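Slip casting

Slip casting is a way of making pottery by pouring runny clay (called slip) into a plaster mold. The plaster drinks up water from the slip, a skin of firmer clay builds up against the wall, and then you tip the rest back out. I've been doing it for years and I still love the tipping part!

The slip itself is clay, water and a tiny bit of deflocculant, which keeps it pourable without making it soupy. At the Kilten workshop in Gukotbridge, where I learned, we mixed it in big tubs and left it overnight so the bubbles could rise.

Molds wear out. Kári Bech, who taught me, retired hers after around 119 pours — mine go sooner, as I'm rough with the seams. You can tell a tired mold by its soft corners and the slow way it takes up water.

Shapes

Anything with an undercut needs a mold in several pieces. Round cups are the easy start, but squarish ones are fun too (the flat sides like to sag inward while they dry, so I round off the corners and leave the walls a touch thicker). Handles are usually cast apart and stuck on with more slip.
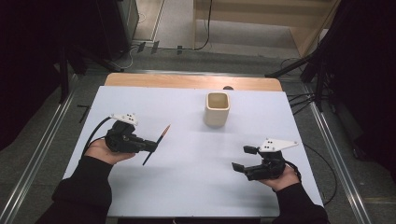

A small cream-colored ceramic cup with a squarish body and rounded corners.

Drying and firing

Casts shrink as they dry and again in the kiln. Trim the rim while the clay is leather-hard, and go gently with the sponge.

See also: Press molding, Jiggering, Plaster

Last edited 27/08/2018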